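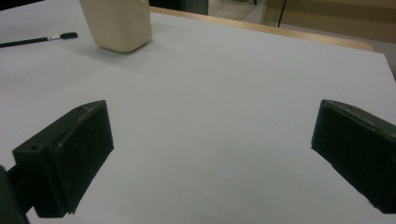
Superfície clara sobre mesa de madeira, com os dois dedos pretos da garra em primeiro plano.

Hemum: redações escolares de geografia em inglês

Versão publicada em 21 de maio de 2024
Manutenção: Bastien Deschamps, Rhys Pomare

Conteúdo

O corpus reúne 2.953 textos escritos por alunos do ensino médio em aulas de inglês como língua estrangeira. Cada texto trata de um rio, uma cidade portuária ou uma região agrícola, sorteados pelo professor no início do período. Os textos vêm de 149 turmas em 16 escolas.

Estrutura dos arquivos

textos/ um arquivo UTF-8 por redação
meta.tsv identificador, série, tema sorteado, nível declarado
notas.tsv pontuação de dois avaliadores (0 a 5)
LEIAME este documento

O identificador tem o formato escola-turma-sequência. A sequência não corresponde à ordem da lista de chamada.

Anotação

Um subconjunto de 2.150 textos foi anotado no Pistwood quanto a artigos, preposições e tempos verbais. Divergências de dois ou mais pontos em notas.tsv foram levadas a um terceiro avaliador; a nota final está na coluna "final". Os demais textos têm essa coluna vazia.

Nomes de alunos e professores foram substituídos por marcadores. Topônimos foram mantidos.

Limitações

O nível declarado é o informado pela escola, sem teste de nivelamento. Textos com menos de cinco frases não foram retirados. As turmas noturnas escreveram em sala, as diurnas em casa, e a coluna "turno" só foi preenchida a partir de dezembro.

Licença e uso

Uso livre para ensino e pesquisa, com citação. Redistribuição parcial permitida desde que meta.tsv acompanhe os textos. Correções devem indicar o identificador completo e a linha do arquivo.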